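Home Program Speakers Venue Downloads Contact

Speaker Notes – Caring for Textiles in Small Collections
Regional Museums Meeting, 25 October 2018
Session 2, main hall

Opening

Good morning, and thank you to the Arnari Foundation for the invitation to speak. The subject of this talk is the care of textiles in collections that do not employ a textile conservator. Most of the institutions represented in this room fall into that group. The Drirno Museum of Domestic Life, on whose behalf these remarks are given, was in the same position until recently and still sends its most difficult pieces elsewhere for treatment.

The museum holds 3567 textile objects. They range from christening gowns and mill samples to bath mats, flags, tea towels and children's toys. Many were accepted in the years when the museum took almost anything that was offered, and the records for those years are thin. The advice that follows comes from the rehousing project that began in our west store and has since moved into the second building.

(Pause. Confirm that the rear microphones are working.)

Light

Damage from light adds up and cannot be undone. A cotton quilt that has spent one long summer opposite an uncovered window will carry that summer for the rest of its life. The museum now limits the display of dyed textiles to a fixed term, after which the object returns to dark storage. Curators did not welcome this rule at first, and the exhibition schedule had to be redrawn. Visitors have made few complaints.

Where blinds are fitted, they should be closed at the end of the public day and remain closed during cleaning. Display lamps should be switched off when the galleries are empty. Neither measure costs anything beyond a revised closing checklist.

Handling

Clean, dry hands are acceptable for most plain woven textiles. Gloves are required for anything with metal thread, and for any piece whose history of pest treatment is unknown. Older treatments may have left residues that are harmful to staff. Rings, bracelets and identity badges on cords are to be removed before a box is opened.

No textile should be lifted by its edges or its straps. Slide a board or a sheet of tissue beneath it and move the support. Two people are needed for anything longer than an arm's reach. 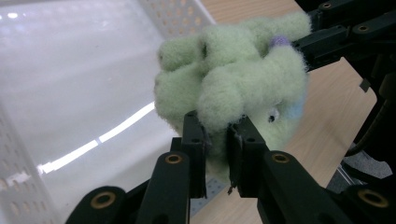 Pile and felted surfaces call for separate guidance, and they are the area in which our written procedures were weakest. A raised surface holds dust far more readily than a flat weave, and it also shows wear sooner. Soft toys are a useful teaching case. On a fuzzy plush such as the green one on the screen, the fibers have pilled and stray ends stand up along the outline, while the creases between the rounded lumps are the places a brush or nozzle is least likely to reach. Staff are asked to inspect the creases first, with a small flashlight held low to the surface. Pills are not to be trimmed or pulled. They are part of the object's record of use, and removing them takes sound fiber away with them.

For surface cleaning, use a vacuum with adjustable suction at its lowest setting and a piece of soft net secured over the nozzle. Work in one direction, following the pile where it has one. Test any attached trim by eye before approaching it, as glued parts may be held by very little. Wet cleaning should not be attempted without a conservator's advice. Fillings are rarely documented, and some of them swell, stain or dry very slowly.

(Next slide. Allow time for those taking notes.)

Pests

Clothes moths and carpet beetles remain the chief threat to wool, fur and feathers. Sticky traps are placed along the walls and beside doors, and are read on the first working morning of each month. The results go into a single log shared by both buildings. October is the month in which our store is emptied of cardboard, and that practice will continue.

Incoming objects are bagged and held apart from the collection until they have been inspected. Low-temperature treatment is carried out at the Görtz depot under a shared agreement. Objects must be given time to return to room temperature before the bags are opened.

Storage

The museum has adopted the Zevow shelving plan, under which every box sits on an open shelf with clear space behind it. There are 13 bays in the west store. Boxes are lined with unbuffered tissue for wool and silk. Folds are padded, and the position of each fold is changed at the annual check. Rolled storage is preferred for flat pieces without heavy decoration.

Labels are tied or sewn, never pinned or taped. The accession number is repeated on the outside of the box – on the short end, facing the aisle.

Costs and Staffing

The first phase took around nine months with existing staff. Tissue and boxes were the largest expense. Smaller institutions may wish to order jointly, and a draft purchasing agreement can be requested at the registration desk.

Questions will be taken after the second speaker. Copies of the handling sheet are on the table by the door.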